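Ménage : les robots apprennent à débarrasser le lit avant de le faire

Ranger une chambre, plier le linge, réassortir un rayon : ces gestes que l'on fait sans y penser restent parmi les plus coriaces pour une machine. Mais ça avance, et même plutôt vite ! L'équipe de Butura, un petit laboratoire spécialisé dans la manipulation d'objets, vient de présenter les premiers résultats de son programme Kereama, consacré aux corvées domestiques et aux petites tâches de magasin.

Le principe est simple à énoncer : avant de lâcher un bras robotisé dans une vraie chambre, on le fait travailler en simulation. Lits, étagères, meubles télé, coussins, bibelots de toutes les formes, tout est recréé à l'écran, et le bras virtuel s'exerce sans rien casser. Pour cette première campagne, 189 objets ont été modélisés, du plus banal (une tasse, une boîte) au plus tordu. Chacun a donné lieu à 1 000 essais.

« Une boîte, on sait faire depuis longtemps. Un objet décoratif plein de branches, c'est une autre affaire, il faut choisir où mettre les doigts, et la pince n'en a que deux », explique Zamfira Filip, responsable du programme. Elle ne cache pas son plaisir devant les progrès de ces derniers mois : les prises sont plus franches, le bras hésite moins longtemps au-dessus de l'objet, et il repart plus volontiers sous un autre angle quand la première approche ne convient pas.

Alors, peut-on déjà confier sa chambre à un robot ? Pas encore. Saisir un objet posé sur un matelas, oui, dans beaucoup de cas. Tirer un drap bien droit ou retaper un oreiller, c'est nettement plus difficile, car le tissu change de forme dès qu'on le touche. Le passage du virtuel au réel réserve aussi des surprises : un matelas s'enfonce, une lumière rasante gêne les caméras, un socle glisse un peu plus que prévu.

Côté magasin, le tableau est plus encourageant. L'enseigne de décoration Pevby, partenaire du projet, a prêté un coin de sa réserve pour des essais de mise en rayon. Sur une série de 100 articles rigides, 16 ont dû être repris à la main, le plus souvent des pièces fines ou très ramifiées. « Franchement, je m'attendais à passer la journée à ramasser », raconte Paraschiva Bogdan, qui suit les essais pour l'enseigne. « J'ai surtout regardé, et c'était assez fascinant ! » 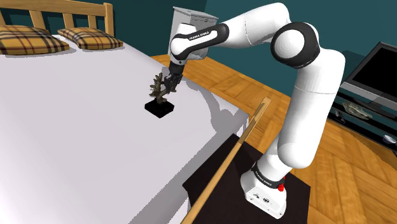
Une pince à deux doigts refermée sur la tige d'une sculpture aux allures de corail, posée sur un lit. Image de synthèse.

La suite se jouera à Pradedport, où Butura doit ouvrir en novembre un appartement témoin, avec une chambre, une cuisine et une entrée encombrée comme il faut. Au programme : débarrasser un lit, vider un panier de courses, remettre des chaussures par paires. Le linge viendra plus tard, quand l'équipe aura trouvé une façon fiable de simuler les draps. Les visiteurs pourront assister aux essais le lundi après-midi et apporter, s'ils le souhaitent, un bibelot difficile à attraper.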